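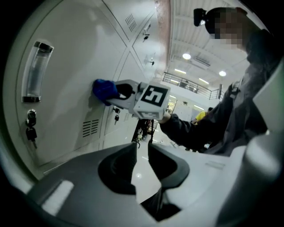 *Grey locker doors with the keys in the locks*

# Keeping foxes and stray dogs away from your hens

After the shire notice about wild dogs near Trerley, many neighbours asked me how we protect our shed. We lost 7 hens in one night in August, so I learned these things in a hard way.

**Close the gap under the door.** A fox needs very little space. I screwed a strip of hardwood along the bottom and checked it with my fingers from outside.

**Lay a skirt of mesh.** Cut galvanised mesh, lay it flat on the ground around the run and peg it down. Grass will grow through and after one season you will not see it any more. Chicken wire is too weak for this, a dog can tear it.

**Use a latch which needs two movements.** Mervyn Cropper at Garside had a simple hook and it was lifted. A bolt with a carabiner through it is cheap and my grandchildren can also open it.

**Do not leave feed outside.** Spilled pellets bring rats, and rats bring everything else. I put the feed in a metal bin with a tight lid and sweep the floor before dark.

**Be careful with baits.** If the neighbour is baiting, keep your own dog on the lead and read the signs on the fence. Please do not put poison by yourself. Ring the ranger first, also if you want to set a cage trap.

**Walk the fence.** Ours is 28 metres and I go along it every evening with a torch. Look for fur on the wire and for fresh digging in the corners.

Vesna Lazarević
May 27, 2024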